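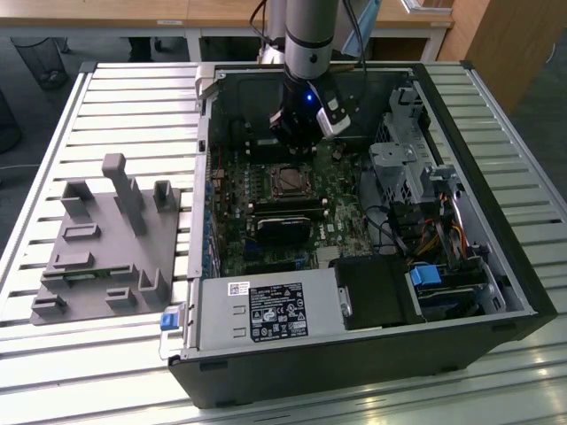 八月,星期二,下午开始记

接着上周没写完的那条:乙源的计时残差在月初出现一个台阶,之后所有到达时间都偏晚。今天把原始数据重新折叠了一遍,先把过程记下来,结论还不完整。

数据来自 Jandmont 站的那面小天线,中心频率 700 MHz,带宽 200 MHz,每个子积分 300 s。处理用 Teuber,版本和上个月一样,没有升级过。星历表用的是 Edeltraud Lenz 春天拟合的那一份,文件头里有她的缩写。

先排除的是最简单的可能:观测时钟。Jandmont 的站钟每天和卫星时间比对一次,比对日志我从头到尾看了,没有跳变,只有一段缓慢漂移,漂移的量比残差里的台阶小得多,方向也相反。同一晚观测的甲源没有台阶。如果是站钟的问题,两颗脉冲星应该一起偏,而且偏的绝对时间应该一样。甲源的残差很平,所以站钟先放下。

接着看是不是周期跃变。周期跃变通常是自转突然加快,之后脉冲应该越来越早到,残差的形状是一条斜线往一个方向走。乙源是平移了一下,然后保持水平,斜率前后看不出差别。这个形状不像跃变。Edeltraud 中午路过时也看了一眼图,她的意见是先不要在日志里写“跃变”两个字,免得以后有人搜到就引用。照办,这里只叫“台阶”。

然后是色散。把带宽切成高低两半,各自做到达时间,再比较。假如台阶来自星际介质的电子柱密度变化,低频一半应该偏得更多。结果低频一半确实偏得多一点,但差别不足以解释整个台阶。我把色散量放开重新拟合,台阶矮了一截,没有消失。拟合出来的色散量比星历表里的略大,误差棒也大,不敢当真。

再往下是轮廓模板。Teuber 做到达时间时要拿一个标准轮廓去和每个子积分做互相关,模板换了,零点就会跟着变。我在目录里找到两份模板,文件名只差一个字母。一份是春天做的,另一份是 Kerstin Albers 七月底为了乙源重做的,噪声更低,主峰对齐在不同的相位上。处理脚本里的路径指向哪一份,取决于它在哪台机器上跑。这一点值得怀疑。

用旧模板把月初前后的数据全部重做,台阶变小。用新模板全部重做,台阶也变小,剩下的高度和旧模板的结果一致。也就是说台阶里有一部分是混用模板造成的,另一部分是真的留在数据里的。剩下的这部分和色散那部分能不能合起来解释全部,要等高低频分开用同一份模板再做一次才知道。

给自己提个醒:模板以后要写进文件头,光靠路径不行。Teuber 其实支持这个字段,只是我们一直没填。

下午晚些时候

分频重做,高频一半已经跑完,低频一半还在跑。低频干扰多,自动剔除把好几个子积分整段丢掉了,手动看了瀑布图,有一些丢得没有道理,脉冲在里面清清楚楚。把剔除的阈值放松以后保留下来的多了,但轮廓基线上多了一个小鼓包。先两种阈值都留着,结果分别存放,目录名后面加“紧”和“松”。

鼓包的位置不随色散改正移动,所以不是脉冲的成分,多半是本地的窄带信号。Kerstin 说 Vavmont 那边去年也见过类似的,位置随月份慢慢挪。我去要了他们的干扰表,还没有回信。 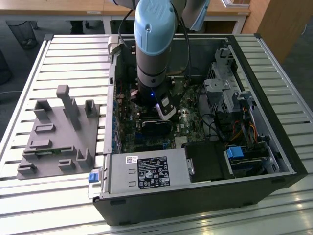
打开侧板的 Dell 机箱:绿色主板、黑色扩展卡和散热片。

傍晚

低频一半跑完。两半都用新模板、紧阈值:高频一半的台阶很小,和残差的散布差不多,单独看会当成噪声。低频一半的台阶仍然明显。松阈值的结果趋势相同,散布更大。把两半放在一起拟合色散量,允许它在月初变一次,残差基本拉平。

所以目前的看法是:
混用模板造成了台阶的一大部分。
其余部分与频率有关,像是色散量在月初前后变了。
站钟没有问题,至少从日志上看不出问题。
自转本身有没有变化,现在的数据说不了什么。

色散量变化的来源我有两个想法。一个是视线方向上的星际介质结构,这种变化一般比较慢,要在几天之内完成有点勉强,不过月初那几天正好没有观测,中间有个空档,实际变化可能比图上看起来缓和。另一个是太阳风,查了乙源那段时间离太阳的角距,很远,贡献应该很小。先按第一个处理,把空档在图上标出来,不要用直线把两边的点连起来。

还有散射的问题没有处理。散射会让脉冲拖尾,低频更严重,模板匹配时会把拖尾当成延迟,看起来和色散很像。要分开它们,得看轮廓形状有没有变宽。我粗看了低频的平均轮廓,月初前后叠在一起,后沿也许稍微缓一点,但信噪比不够,眼睛看不准。应当把前后各自加起来再比,这件事明天做。

关于 Ondness 的数据:他们在更高的频率上也观测过乙源,频率高,色散和散射的影响都小得多。如果他们的残差在月初也是平的,自转变化基本就可以排除。Edeltraud 和那边有联系,她答应写信问能不能拿到那几天的到达时间,不需要原始数据。要记得附上我们的参考历元和太阳系历表的版本,上次就是因为历表不一致,来回对了很久,最后发现谁都没算错。

待办
把模板名写进文件头,旧数据补填。
重做甲源,也用统一的模板流程,看平的残差是不是仍然平。
比较乙源月初前后的低频轮廓,重点看后沿。
把剔除阈值的两个版本各画一张残差图,纵轴范围要一样。
问 Kerstin 新模板的主峰为什么换了对齐的相位,是故意的还是软件默认。
Vavmont 的干扰表到了以后,对照鼓包的频率。

补一条:旧图里纵轴的单位写的是毫秒,脚本里其实换算成了周期的比例,标签没改。组会上用过的那张也是错的,第 2 页,已经告诉 Edeltraud。形状不受影响,数值要重读。新图统一用微秒。

Kerstin 的回复,离开前收到:对齐的相位是故意换的,她把主峰挪到了轮廓中间,方便看两侧的弱成分。春天那份模板的主峰靠近边缘,弱成分被折到了另一头。她同意以后只保留一份,旧的改名存档。相位差她那里有记录,明天发给我,可以直接拿来核对今天扣掉的那一部分台阶。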